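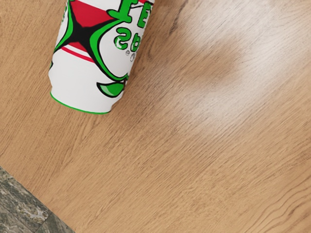
The best-before date is a date printed on packaged food and drink by the maker to mark the end of the period in which the product is said to be at its best. It is widely taken for a safety limit. In most cases it is a statement about flavor, color and texture, and the evidence behind it is often thinner than the exact day and month suggest.

Background

Date marks began as stock codes, meant for warehouse staff and unreadable to shoppers. Open dating, in plain numbers, spread once self-service stores took over from counter sales. Makers presented the change as a favor to the customer. Critics have noted that a readable date also gets a product replaced sooner, and that the party choosing the date is the party selling the replacement.

How dates are set

In a storage trial, samples are kept at a steady temperature and tasted at intervals until a panel reports a clear decline. Faster trials use a warmer room and work out the rest by calculation. The second method is cheaper and depends heavily on the assumption that food ages in the same way at both temperatures, which is doubtful for fats and for anything carbonated. Smaller firms may skip trials and copy the date used by a competitor.

The food writer Vlastimil Štefanec reviewed 200 shelf-life files supplied by packers in the Grendwood district and found that only 30 contained a tasting record. His report has been quoted often, sometimes as proof that dates are meaningless. It does not show that. The packers chose which files to send, and a missing record may mean poor filing.

Canned goods

Claims about very old cans deserve the same caution. The best-known case, the Vonach store, involved 520 cans of vegetables opened long after their dates and described as "perfectly good." No laboratory results were published, and the account does not say how many cans were thrown out before the tasting. Sound, low-acid canned food does keep for years in a cool place, though acidic contents such as tomato lose quality sooner. A bulging or leaking can should be discarded whatever its date says.

Proposed changes

Gallardo, a grocery chain, dropped dates from 5 product lines and later announced a fall in waste. It gave no figures for waste in customers' homes, where much of the confusion is supposed to occur.

Categories: Food labeling | Food storage | Consumer information

Related articles
Use-by date
Shelf life
Flundow labeling trial
Canning
Food waste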